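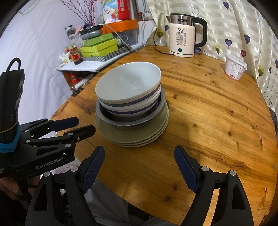 22.09.2021, Teeküche Werkstatt. Die Geschirrfrage geht in die nächste Runde. Seit dem Umzug aus der Helwood-Halle besitzen wir 10 Schüsseln, von denen keine zur anderen passen will, und für alles zusammen einen einzigen runden Holztisch. Gestapelt wird jetzt nach Plan: die vier graugrünen Teller zuunterst, darauf die dunkle Schüssel mit dem grauen Rand, dann die beiden hellgrauen mit den blauen Streifen. Dass die untere gestreifte schief sitzt, nehme ich zu Protokoll. Der Wasserkocher bleibt hinten rechts und zeigt 55 °C an, für Kaffee indiskutabel, für Spülwasser ganz ordentlich.

Offen: das Regal. Irus wollte 70 cm Breite liefern, die Nische hat 5 cm weniger. Auf Nachfrage kam der Hinweis, man könne ja die Nische anpassen. Vorgangsnummer 3974, falls jemand Lust auf Warteschleife hat.

Teller und Schüsseln bitte nicht wieder nach Farbe sortieren. Das hatten wir schon, es sah sehr hübsch aus und stand genau bis zum Mittagessen.

Tischöl von Plurkia ist fast leer, Rest reicht noch für eine Tischhälfte. Welche, wäre zu diskutieren. Vor November neu bestellen, diesmal die große Dose.

Nachtrag: Filzgleiter unter die Tischbeine, liegen in der Schublade bei den Teelöffeln.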